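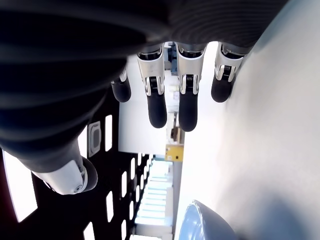

The black panel, with the light coming through the slots

The panel came with the flat. Pei-shan Leung found it behind the bedroom door on the day she got the keys, leaning against the wall, black and full of rectangular holes. She took it for part of a shelf. There was no shelf.

She asked the letting agent about it and he looked at his list. The list had a cooker on it, a fridge, two sets of curtains and a bath mat. He said she could throw it out if she liked.

She didn't throw it out. She put it on the windowsill in the back room while she unpacked, and it stayed there. The flat was on Kulside, number 137, on the second floor, and the back room looked straight at the wall of the bus depot. The depot had a big white lamp that came on at four in winter. When the lamp came on, the light came through the slots and made a pattern on the opposite wall, short bars in rows, smaller towards the corner.

Her sister came to stay in March and slept in the back room.

"Do you want that thing moved?" Pei-shan said.

"What thing?"

"On the sill."

"Oh. No, leave it. It's better than the curtains."

They had tea in there with the door shut to keep the heat in. Her sister was leaving her job at Frandsen and had not told their mother. She had worked out that she could manage for 19 weeks on what she had saved, if she gave up the car. Pei-shan said she should tell their mother before she sold the car, as their mother would notice the car first. Her sister said she would do it on Sunday. She went home on Saturday and did it by phone a week later.

In the summer Pei-shan took the panel down to clean the window. It was dusty, and the dust had gone into the corners of the slots, where a cloth wouldn't reach. She ran it under the bath tap and used an old toothbrush. There was a word scratched on the back in small capitals, CLARAU. She looked it up and found a village and a make of piano stool. She dried the panel with a towel and put it back the same way round.

The man downstairs, who had lived there longest, thought it might have belonged to the tenant before last.

"He had fish," he said. "Or he had the tank, anyway. I never saw any fish."

"Was it for the tank?"

"Could have been. He had a lot of bits and pieces. He paid 200 for the tank and sold it for less."

She thought about that on the stairs. It didn't look like something from a fish tank, but she had never had fish.

When the depot closed they took the lamp away. It was a Thursday and she got home after dark. She put her bag down in the back room and waited a minute for the bars to show up on the wall, then went and looked out. Two men were lowering something into a van with a rope.

She bought a desk lamp the next weekend and stood it behind the panel, on the outer part of the sill. She had to turn it twice before the rows came out straight.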